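Health Library > Children > Breathing and Lungs > Bronchiolitis

Bronchiolitis

Bronchiolitis is an infection of the smallest airways of the lungs, which are called bronchioles. It is seen mostly in children under two years of age, and it is one of the usual causes of a hospital stay in the first year of life. It should not be confused with bronchitis, which affects the larger airways and is more common in older children and adults.

Causes

The illness is caused by viruses, most often by respiratory syncytial virus (RSV). Rhinovirus and human metapneumovirus can cause it too. The virus passes from person to person by droplets and by hands, toys and other objects. The walls of the small airways become swollen and fill with mucus, so the air goes out with difficulty.

Symptoms

The first signs are the same as in a common cold: a runny nose, a light cough and sometimes a fever. After a few days the cough becomes stronger and the breathing faster. A wheezing sound may be heard when the child breathes out. Many babies feed less than normal. In very young babies, and in those born early, the illness can begin with pauses in breathing.

Diagnosis

A doctor normally makes the diagnosis by listening to the chest and asking the parents how the illness started. The oxygen level is measured with a small sensor on the finger or foot. Blood tests and chest X-rays are not needed in most cases. 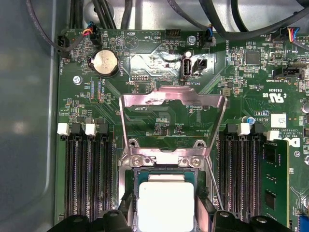 A nasal swab can show which virus is present, but the result rarely changes the treatment. Some hospitals use it to decide which patients may share a room.

Treatment

There is no medicine that removes the virus in ordinary cases, and antibiotics have no effect on it. Care consists of small and frequent feeds, clearing of the nose, and rest. In the hospital, oxygen and fluids can be given. The cough may continue for several weeks after the child is otherwise well.

Urgent help is necessary if the lips or tongue look blue, if the breathing stops for a time, if the child makes a grunting noise with each breath, or if the child is difficult to wake.

Prevention

Washing of hands and keeping babies away from tobacco smoke and from people with colds lower the risk. Antibody injections against RSV exist for certain babies.

Filed under: Infant health, Viral infections, Lungs

Text: Ama Adjei. Last changed Oct 21, 2022. © Pomare Health Library | Contact | Back to top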